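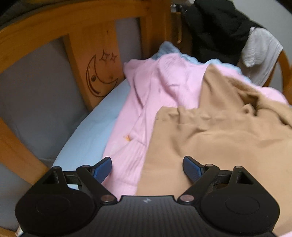
Last modified Dec 6, 2022

How do I talk about Impressionism with my reading group when I never studied art?

Posted by Mamta Kandpal

Hello all, and thank you in advance for your patience, because I tend to go on. I belong to a small group that meets in the back of the Sachdeva bookshop in Plestamow. We've mostly read novels up to now, but in the fall we voted to spend the winter on painting, and somehow I came home with the job of leading the first evening, which is in February. My subject is Impressionism. I said yes because I like the pictures, and then I sat down with two library books and found out that liking the pictures doesn't get me very far!

My trouble is mostly this. Every book tells me the Impressionists were shocking, that people laughed at them, that the official Salon in Paris wouldn't have them. And then I look at a Monet of a river with some boats on it and I can't for the life of me feel shocked. It's the kind of thing my dentist has on the wall. If I stand up in front of the group and say "this was a scandal," somebody is going to ask why, and I'd like to have an answer that I believe myself.

My second worry is smaller. I keep mixing up who was really in the group and who wasn't. Manet, for instance. One book puts him in the chapter and the other one says he never exhibited with them. And is Cézanne one of them or does he come afterward? I have 45 minutes to fill, including talking, and I don't want to spend half of it untangling names.

I should add that we're not a scholarly bunch. Most of us have been to a museum and enjoyed it, and that's our whole preparation. I won't have a projector, only whatever I can print out or pass around in books. If any of you have taught this or have just thought about it, I'd be so grateful to hear how you'd begin.

Warmly,
Mamta

Anastasia Vlachopoulos wrote:

Mamta, what a nice job to be stuck with. I led gallery tours for a good many years before I retired, and your question about the scandal came up on nearly every one of them, usually from the person who'd been standing politely at the back. So please don't feel it's a beginner's question. It's the one I'd build the evening on.

The way in, I found, is to leave the Impressionists alone for the first ten minutes and show people what a successful painting looked like at the time. Find a good color print of Cabanel's The Birth of Venus, which was in the Salon of 1863 and was bought by Napoleon III. Pass it around and let everybody have a proper look. The skin is as smooth as a china plate. You can hardly find a brushstroke in it. The subject comes from mythology, which was thought to be a higher sort of thing than a picnic or a train station, and the whole surface has been worked over until it has a polish on it. That was what a trained painter was supposed to be able to do, and it took years to learn.

Then put Monet's Impression, Sunrise next to it. This is the harbor at Le Havre, and it was shown in the first group exhibition in 1874. The reflection of the sun is a handful of orange strokes laid right on top of the gray-blue, and the boats are not much more than dark smudges. If you had grown up with the Cabanel, you would think this was a sketch. Painters did make sketches like that, quick ones, to prepare for the real picture, and they kept them in the studio. What bothered people was seeing one framed and offered as finished. The critic Louis Leroy took the title and made fun of it in his review, and that's how the name got around.

I think once your group has held the two side by side they'll feel it a little. You don't have to tell them it was shocking. Just ask, "If you'd paid for the first one, what would you think when somebody asked you to pay for the second?" and then sit back. I've never had that fall flat, although I did once have a gentleman who said he'd want his money back for both.

On your names. Manet was a friend to most of them and a bit older, and they admired him very much, but he never showed in any of their eight exhibitions. He kept hoping for success at the Salon. So both your books are right in their way, since he belongs in the story and he didn't belong to the exhibitions. Cézanne did exhibit with them, in the first show and again in the third, but he went his own way and is usually taught with the Post-Impressionists. I'd put those two on a slip of paper for yourself and not bring them up unless you're asked.

The ones I would bring up are these: Monet, Renoir, Pissarro, Degas, Morisot. Five is plenty. Pissarro was the only one who showed in all eight exhibitions, and I have a soft spot for him on that account. And do give Berthe Morisot her due, because she is so often left to the end. The Cradle, from 1872, was in the first exhibition too. It's her sister Edma watching over a sleeping baby through a thin white curtain, and when you get up close the curtain is nearly all brush. It's a lovely one to pass around, and there's always someone in the room who has sat just like that, chin on hand, at the side of a cradle.

If you have time left over, talk about paint in tubes. The metal tube was patented in 1841 by an American painter named John Rand, and before that, artists carried their oil colors in little bladders that leaked and dried up. Tubes made it a good deal easier to work outdoors for a whole afternoon. People who don't care for art talk do love a practical detail, and it often wakes up the husbands.

Do write back and tell us how it went!

Dwayne Blackwood wrote:

Just look up the dates and make a timeline. 1863 Salon des Refusés, 1874 first show, 1886 last show. Hand it out at the door. Done.

I did one of these for my lodge and went long, so watch the clock. Also check the color on your prints. Mine came out green and we spent a good while talking about why Renoir painted everybody seasick.

Gaurav Tripathi wrote:

I'll add something to what Anastasia wrote, which I enjoyed very much (I've printed it for my own folder, I hope that's all right). I teach an evening drawing class at the Jalari center, and every winter I try to slip a little history in between the charcoal and the coffee.

What helps my students is to get them looking at color in shadows. Most of us go through life believing a shadow is gray or black. Ask your group what color a shadow on snow is and nearly all of them will say gray. Then show them Monet's The Magpie, which he painted in the winter of 1868 and 1869. There's a fence with snow along the top of it, a bird sitting on the gate, and the shadows across the snow in front are blue. They're quite plainly blue, with a little violet. It was turned down by the Salon of 1869. I've had grown people go out to the parking lot afterward to check, and come back in rather excited.

If you're meeting in February and there happens to be snow on the ground in Plestamow, I'd send them out to look before they sit down. It should be while the sun is still up, of course, so that may not suit an evening group, but you could ask them to do it at home that same day.

I do want to put in a word for the other side as well. It's very easy to tell this story with the Salon painters as the villains and the Impressionists as the heroes, and I told it that way for years. It isn't quite fair. Some of those academic painters were marvelous at what they did, and several of the Impressionists wanted very badly to be accepted by the Salon. Renoir went back to it in 1878, and did well there the year after with his big portrait of Madame Charpentier and her children. Degas didn't even like the word Impressionist, and he had no great love for painting outdoors either. He worked in the studio and drew, and drew, and drew. So if somebody in your group says she prefers the Cabanel, I'd let her, and ask her to say why. You may get your best conversation out of it.

For the 45 minutes, I'd choose 6 pictures at the very most. I started out years ago with 27, if you can believe it, and by the end everyone had the look of people waiting for a bus. With fewer you can leave each one in people's hands long enough for them to notice something you hadn't. My own short list would be the Cabanel, Impression, Sunrise, The Magpie, The Cradle, one of Degas's dancers at rehearsal, and then Caillebotte's Paris Street; Rainy Day to finish, with the umbrellas. Caillebotte is useful because his surface is so much smoother than Monet's and yet he showed that picture with the group in 1877. It gives people something to argue about on the way home.

As for prints, a museum's own website is usually your best bet, and many of them let you download a large picture for free. Ask the copy shop to run one page first and hold it up next to a good book before you pay for the rest. Mr. Blackwood's green Renoir has happened to me too.

Mamta Kandpal replied:

Oh, thank you, all three of you. I've just been out on the porch looking at the shadow of my own railing, and I'm sorry to say it was cloudy, so there wasn't one. I'll try again tomorrow. I've marked the Cabanel in one of the library books, and Kuldeep Joshi from our group has offered to bring his big Monet book, the one that takes two hands to lift. I do like the question about paying for the first one and then the second, Anastasia, and I'm going to borrow it word for word if you don't mind. And I'll have the timeline by the door, Dwayne, in large type.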